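Robot told to stop being so sure of itself, improves

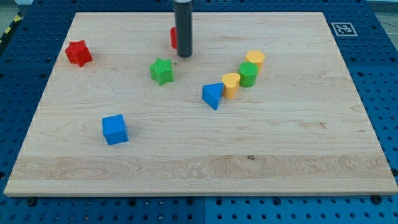

FEBRUARY – Researchers at Skovow have taught a robot arm to hesitate, and would like some credit for it.

The method, called Bikelport, deals with a familiar nuisance in tabletop manipulation. Ask a trained arm to push the green star towards the blue cube and it will set off at once, with total confidence, sometimes towards the wrong block. Bikelport makes the arm draw up several possible pushes, compare them, and wait a moment if they disagree. Then it looks again.

In a trial of 1000 spoken-style instructions, the share ending with the wrong block moved fell from 34 per cent to 19. The price is time: a hesitant run takes almost 18 seconds longer than a brash one.

"We spent two years making it faster and then a winter making it slower," said Veronika Oberholzer, who leads the project. "The slower one gets invited back."

Stars and hearts remain a sore point. The arm manages cubes with something like dignity, but a push on the point of a star tends to spin it, and the second look often comes too late to help. Obed Abubakari, who wrote the planner, is working on a version that checks halfway through the push.

"It still gets nearly a fifth of them wrong," he said. "I have asked that this be kept in the press release."

The code and trial logs will be released with the paper. Demonstrations at the Skovow lab can be booked through Gion Steiner in the press office, mornings preferred. Visitors in a hurry may find the robot trying.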